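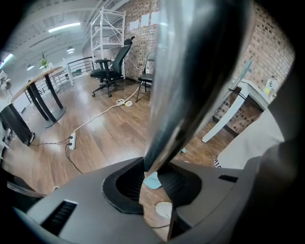

Hand-held gripper, looking down the room past the power strip to the office chair and the brick wall.

From: Khairul Gunawan
To: Sulness equipment list
Subject: Re: [equipment] Second round of grippers, quote attached

Minttu,

Thanks for getting the numbers out before the meeting. I've read the Heinonen quote twice and I'm still not where you are.

On May 3:12 PM, Minttu Mäkelä wrote:
> Heinonen came back at 2,036 per hand-held unit, camera mount and one
> set of spare fingers included. If we take four they'll hold that price
> through the summer. Pevthorpe is cheaper on paper at 731, but that's
> the bare housing and we'd be printing and fitting the rest ourselves.
>
> My feeling is we should go for the four. We have people who want to
> record and not enough units to hand them. The line in the budget is
> 2,000 a unit so we'd be over by very little.
>
> Any objections? I'd like to tell them yes before they go on vacation.

Yes, a few objections.

First, the 36 over. I don't care about the 36. What bothers me is that the budget line was written to cover the unit and getting it running, and the quote covers the unit. I went through it looking for shipping and didn't find any. No chargers either, unless "accessories, standard" means chargers, and I'd want that in writing. When we bought from Sillgate they used almost the same wording and "standard" came out to a cable and a hex key.

Second, "not enough units to hand them." I looked at the sign-up sheet for the last month. Two people are down for most of the slots and the rest signed up once. Maybe they gave up waiting, you'd know better than me. But I'd like to see somebody turned away before we buy four more of anything.

Third, the room. Look at the floor in the picture. The power strip sits out on the planks with black cables going off one way and a white one the other, and there's another little bundle of cord lying past it. I'm not asking for a showroom. But people walk through there with their eyes on the gripper, and if we double the number of units we double the people doing that. Outlets along the brick, or at least floor covers for the cords, should be in this same request. I priced it with the building people and they said 700 for covers and one extra drop. That's less than one bare Pevthorpe housing and I haven't heard a word about it from anyone.

On Pevthorpe: I know you don't like the idea of assembling. I don't love it either. But we already print fingers, and we've never gotten the promised life out of the ones that come in the box – Heinonen's included. So I don't give the spare set in their price much weight. Can somebody who has built one up tell us how many hours it took? A real number, please, with the reprints counted.

What I'd agree to today:

One Heinonen unit, with shipping and chargers spelled out.
One Pevthorpe housing, built up here, hours written down.
The 700 for the floor.

Then run both until fall and compare. If Heinonen won't hold the price for a single unit, then the price was a sales tactic and we've learned something about them before sending four times the money. Their vacation isn't our deadline.

I'm also going to ask again who is paying for repairs after the first year. I asked this about the Sillgate order and the thread went quiet, and two of those are in a drawer now.

If I'm wrong about the sign-up sheet, send me the other one.

Khairul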